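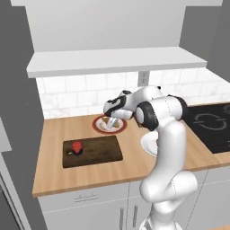 *Um prato branco de borda vermelha sobre o balcão de madeira clara.*

# O prato que vem da avó

Abra o armário de qualquer cozinha portuguesa e há de lá estar, no fundo da pilha, o prato que não combina com nenhum outro. Tem uma borda de cor, quase sempre vermelha ou azul, às vezes verde, e um brilho que a loiça branca de agora não tem. Ninguém se lembra de o ter comprado. Passou de uma casa para outra embrulhado em jornal, sobreviveu a mudanças e a sobrinhos, e continua a ser o primeiro que sai do armário quando há sopa para um só.

Sou doida por estes pratos (pronto, está dito!) e passei boa parte de dezembro atrás deles, em feiras, em arrecadações e numa cave de Lisboa onde Katalin Kovács guarda a coleção que começou sem querer. Katalin nasceu na Hungria, veio para cá estudar cerâmica e foi ficando. A primeira peça comprou-a na Feira da Ladra porque precisava de um prato para pousar o café.

«Era um Kelemen, igualzinho aos da minha mãe», conta ela. «Fiquei ali de pé, parva, com o prato na mão. O senhor achou que eu queria regatear e baixou o preço.»

A Kelemen era uma fábrica pequena, de loiça de todos os dias, com um forno que dava uma borda ligeiramente mais escura de um lado. Quem sabe disto vira logo o prato para a luz à procura dessa mancha. Eu agora também viro, em casa dos outros, o que já me valeu alguns olhares.

## A mão que faz a borda

O que distingue um prato pintado de um prato decalcado é uma coisa minúscula, e depois de a ver não se consegue deixar de ver. Na borda pintada à mão há um ponto em que a linha acaba onde começou. O pintor pousa o pincel carregado, o torno gira, e no fim da volta a tinta nova encontra a antiga. Fica ali um engrossamento, um suspiro de cor. Passe o dedo: sente-se.

Miklós Hajdu pintou bordas durante anos e hoje dá um curso às quintas-feiras à noite, numa oficina em Campo de Ourique a que chamou Urero. Fui lá. Ele põe o prato no torno, centra-o com duas pancadinhas, encosta o cotovelo à anca e faz a volta inteira sem respirar. Três segundos, se tanto! A minha saiu com uma barriga enorme do lado esquerdo e um pingo no meio.

«O erro está todo no cotovelo», disse-me ele, a olhar para o pingo com uma certa ternura. «As pessoas acham que se pinta com a mão.»

Na oficina usa-se um vermelho que dá imenso trabalho. Os azuis de cobalto aguentam quase tudo, mas o vermelho é caprichoso: um forno demasiado quente e vira castanho, uma camada fina e desaparece. Miklós tem uma prateleira só com as provas falhadas, que vão do tijolo ao cor-de-rosa de rebuçado, e confesso que gostei mais dessa prateleira do que de muita exposição que vi este ano. Pedi-lhe uma. Não ma deu.

## Comprar, usar, lascar

A boa notícia é que a loiça de borda colorida está outra vez por todo o lado. A Lulleo, um atelier de Aveiro, relançou uma linha de pratos rasos com filete pintado, e a Gilton tem uma série esmaltada, mais leve, boa para varandas e piqueniques. São bonitos. Mas eu continuo a achar que o prato certo é o que já tem uma vida, e esse custa quase nada. Paguei 7 euros por dois na feira de Estremoz, um deles com uma lasca do tamanho de um grão de arroz, e vim o caminho todo com eles no colo.

Se quiser começar, leve um pano húmido no bolso e limpe o verso antes de decidir, pois é lá que está a marca, quando há marca. Bata na borda com a unha e escute: um prato inteiro canta, um prato rachado faz um som de cartão. Desconfie dos conjuntos perfeitos. E não faça o que eu fiz durante anos, que foi guardar os melhores para as visitas. As peças antigas pintadas sobre o vidrado não gostam da máquina de lavar, é verdade, e para as muito velhas, de origem incerta, o melhor é servirem só de enfeite ou para pousar fruta por descascar. As outras querem mesa.

Katalin come todos os dias num prato diferente da coleção. Tem uma regra, a de não escolher: tira o de cima, usa, lava, põe no fundo. Quando lhe perguntei se não tinha pena dos que se partem, foi buscar uma caixa de sapatos cheia de cacos, todos de borda, todos com um bocadinho de cor, e despejou-a em cima da mesa para me mostrar os vermelhos. Anda a pensar fazer um chão de cozinha com eles. O mais antigo, garante, foi comprado por uma família do Alentejo por volta do ano em que lá chegou a luz elétrica; o mais novo partiu-o ela depois do ano 2000, a lavar a loiça do Natal.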